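Listings missing from map search after feed change
Last updated in March
2 min read

Reported by: Skallau office
Product: Flilow listing site, map search
Status: resolved, one item left open

Problem
After the office moved from the old feed to Prutik, the rental listings stopped showing on the map. They still opened from a direct link and from the agent pages. The list view reported 1314 active listings and the map reported 1118. Sale listings looked fine on both.

Steps to reproduce
Open map search, set type to Rental, leave price and bedrooms blank, zoom to the city limits. Pins load for a second and then clear. Same result in two browsers and on a phone.

9:40 a.m.
Cleared the map cache and ran the index again. No change. Checked the feed log and found no rejected records, so the listings are coming in.

10:25 a.m.
Pulled one missing rental and compared it with one that works. The missing one has its latitude and longitude stored as text with a comma for the decimal. The working one has a period. The list view never reads those fields.

11:10 a.m.
Ville Turunen confirmed that the Lehtinen import template, which the office copied for rentals, was set up with the comma format. Changed the number format in the template and saved it as a new version. Left the old one in place until the overnight run is checked.

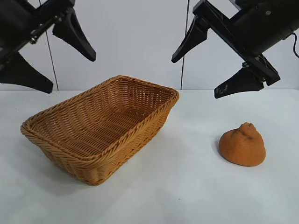 Woven basket and bread roll on a white tabletop.

1:30 p.m.
Reimported rentals only. 166 of the missing listings came back on the map. The rest have no coordinates at all, only a street address. Turned on address lookup for blank coordinates and queued them.

3:15 p.m.
Lookup finished. All but 3 were placed. Those have a unit number typed in the street field, and lookup won't match them. Sent the listing numbers to the office to fix by hand.

Next morning
Overnight feed ran clean. Map and list totals match except for the listings noted above. Removed the old template.

Still open
Map search should show a warning when a listing has no usable location. At present it drops the listing and says nothing. Request passed to the Flilow map team, no date given.

If you see this on your own site
Check the number format in your import template before you rebuild the index. A rebuild won't fix coordinates that were saved in the wrong format.

4 comments
2 shares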